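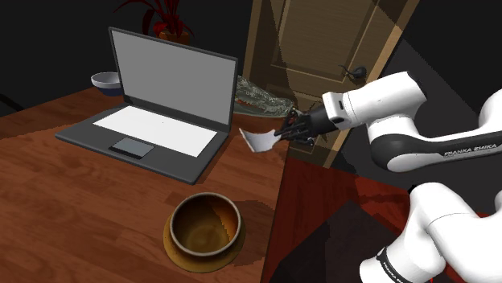 Sindano开放日走访记:遥控示教到底教了什么

下午一点多到的。Sindano这栋楼在园区最里头,从公交站走过去要绕一个大停车场,门口的指示牌只写了Dikell,那是他们楼下做包装机械的邻居。我在一楼转了两圈才找到电梯。签到处发一张胸卡、一瓶水和一份折页,折页封面上写着“人人都能教机器人”。我就是冲着这句话去的,带着疑问去的,回来以后疑问少了一点,主要还是那些疑问。

先交代一下背景。我在一家做小家电的厂里管工艺,厂里每年都有人来推销自动化方案,话术这两年变了。以前讲节拍、讲精度,现在讲“示范一下它就会”。老板听了很动心,让我们几个分头出去看。这次轮到我。

上午场是讲座,我没赶上,听同桌吃饭的人说主要在放视频,而且视频是加速过的。下午分组参观,我们组九个人,带队的是Antonina Semeniuk,负责数据采集那一摊。她语速很快,中间有翻译,有些词翻译也卡壳,所以下面引的话都是大意。

第一站:仿真间

我原以为会先看真机器,结果先进了一间拉着窗帘的屋子,里面几张桌子,桌上是显示器和操作手柄。他们的示范数据有很大一部分是在仿真里做的:人坐在屏幕前遥控一台虚拟的机械臂,系统把每一步动作录下来,再拿去训练。

屏幕里的场景乍看挺像那么回事。一张红棕色木纹桌子,上面开着一台笔记本电脑,电脑后面一盆深红色长叶子的植物,电脑旁边趴着一个灰绿色、疙疙瘩瘩的鳄鱼脑袋似的东西。机械臂白黑相间,臂上印着FRANKA EMIKA的字样,黑色夹爪从桌子右边伸进来,指尖捏着一块弧形的浅色片状物。我们看的这一项任务,是把这块东西放进桌子靠前位置那只棕色的深口罐子里,罐子下面还垫着一个土黄色圆碟。

可是看久了毛病就出来了。笔记本的键盘是一整块白板,一个键也看不出来,屏幕就是一片灰。后面那扇木门上的影子,边缘是一级一级的锯齿。我问这个有没有关系,Semeniuk说没有关系,模型要学的是物体的位置和夹爪的动作,键盘有没有键它不在乎。

这个回答我只信一半。如果键盘不重要,那何必摆一台笔记本在桌上?她说是为了增加干扰物,让模型学会不去碰不相干的东西。那干扰物长得像不像真的,总归应该有点影响吧。她说他们会随机更换物品和贴图,换得够多,真假就不那么要紧。“够多”是多少,她没有给数字。

亲手试了一回

每人可以上手试一次。我排在第五个,前面四位我都站在后面看了,自以为看懂了。

手柄握在右手,往前推夹爪就往前,转手腕夹爪就跟着转,扣扳机是合拢。听着很直观。麻烦在于屏幕是平的,我判断不出夹爪离罐口还差多少。从这个角度看已经到了罐子上方,一松手,那片东西掉在圆碟边上,滑了一小截。旁边的工作人员按了一下复位,桌面回到初始状态,又可以重来。

第二次我慢慢来,先把视角转到上面看一眼,再转回来往下放。放进去了,用时比我自己伸手拿东西长出不知多少倍。工作人员说不错,这一条可以留。我问他刚才掉的那条呢,他说删掉。

这里我有不同意见。在车间里,我最想让新人看的恰恰是失手之后怎么办:料掉了,要不要停线,从哪里捡,捡起来还能不能用。把失败的都删掉,只剩下顺顺当当的过程,教出来的徒弟遇到第一次掉料就会傻站着。Semeniuk承认这是个问题,说他们另有一批专门录“补救动作”的数据,目前占比不高。占比多少也没有说。

同组有位女士是Siqueira来的,好像是做物流的,她的操作比我好得多,一次就成。她的诀窍是盯着影子看。夹爪和罐子在桌上都有影子,靠影子可以估高低。我觉得这个办法很聪明,同时也有点担心:她教给机器的到底是“看罐口”,还是“看影子”?换一个灯光,这条经验还算不算数?我把这个问题提了出来,翻译翻了很久,得到的答复是模型看到的画面和操作员看到的画面不完全一样,所以操作员靠什么判断不太要紧。我没听明白。也许是翻译的问题。

关于“人人都能教”

折页上那句话,我在茶歇的时候特意找人问了。Kátia Teixeira是操作员组长,真正整天握手柄的人,她比讲解员坦率。她说新来的操作员要练三天,录出来的东西才开始有人收;练满三天,也还有一部分人手不稳,会被劝去做标注。

那就不是人人了。我没有挑刺的意思,焊工也要练,练得还久得多。只是销售在我们老板面前讲的可不是这个版本。

我又问一个人一班能录多少。她说看任务,像刚才那种放进罐子的活儿,一小时能留下60条左右,做到后面会掉下来,因为人会烦。她用的词翻译过来就是“烦”,我相信这是真话。同一个动作一直重复到下班,每次摆放位置都略有变化,不能太快,不能抖,还要装得像第一次做一样。我们厂里的装配工听了大概会笑,原来省下来的重复劳动搬到这里来了。

当然,账要分开算。录一次可以给很多台机器用,装配工那一下只能算一下。这个道理我懂,我想看的是这笔账具体怎么算出来的,录多少条、训多久、到现场还要补多少。折页背面有一张柱状图,柱子很高,纵轴没有标单位。

第二站:真机

真机在隔壁,用玻璃隔着,参观者不让进去。两台机械臂,一台在跑演示,一台罩着布。演示的任务跟仿真里差不多,也是往容器里放东西,只是桌子换成了白色的,东西换成了塑料杯盖。

我站在玻璃外面数了一阵。翻译催我们走之前,它一共做了24次,有3次没放进去。按他们的说法,这已经是“只用仿真数据、没有在真机上补录”的结果,作为研究成果大概是很好看的。作为一道工序,我没有办法接受。我们的岗位上如果每八次掉一次,当天就得换人,或者换夹具。

而且掉了之后怎么办,跟我前面担心的一模一样。有一次杯盖掉在容器外面,夹爪还是照样往容器上方走,张开,收回,好像刚才放成功了似的,然后等着下一个。有个工作人员进去把杯盖捡走了。这个动作他做得很熟练。

同组有人问能不能用手把着机械臂直接教,拖着它走一遍,这样不是更简单?Semeniuk说可以,他们早先就是这么做的,后来改成遥控,原因是手把着的时候人的胳膊会挡住摄像头,录出来的画面里全是人的胳膊。这是当天下午我觉得解释得最清楚的一段,有前因后果,也没有拔高。我们厂里那台老的涂胶机器人就是拖着教的,没有摄像头,所以从来没碰到这个问题。

Trukiron的展位

走廊尽头有个合作方展位,Trukiron,卖遥操作手柄的。手柄比仿真间那种重,带力反馈,夹到东西手上会有阻力。我试着在他们的小样机上夹了一块海绵,确实有感觉,夹硬块的时候感觉反而不明显,像隔着厚手套。

我问仿真间里为什么不用这种。展位的人说下一批会换。我回头问Teixeira,她耸耸肩,说用惯了旧的,新的举久了胳膊酸。采购和使用的人各说各的,这一点倒是跟我们厂一样。

价格没有公开,要留联系方式才给。我留了,到现在也没有收到。

提问环节记的几条

有人问仿真里的东西抓得住,真机上抓不住怎么办。答:摩擦系数随机化。追问随机的范围怎么定的,答:根据经验。

有人问软的东西能不能做,比如线束。答:正在做,今天不展示。我们厂真正费人手的就是线束,所以这一条对我最重要,偏偏就这一条没得看。

有人问数据归谁。如果客户的老师傅来录,录完的数据能不能拿去给别的客户用。台上停了一下,说看合同。我建议想合作的同行把这一条抄下来,签字前翻出来看一遍。

还有人问午饭的三明治是什么馅,因为他过敏。这个问题是当天答得最快的。

回来以后怎么跟老板说的

我写了一页纸,大意如下。遥控示教这个做法本身是成立的,我亲手试了,录制流程顺,复位方便,在仿真里录确实比占着一台真机便宜。桌面上放硬物、位置变化不大的活儿,可以继续关注。线束和带柔性件的工位先不要谈。对方如果再来,请他们在我们的工位上、用我们的件、按原速跑将近一个班的时间,失败的也要录下来给我们看。做演示视频的钱我们不出。

老板看完问我,那到底是行还是不行。我说六月他们还有一场,据说会展示补救动作,我想再去一次,车费还是要报的。他在纸上批了“同意”,旁边又写了一句“早点出门,听上午场”。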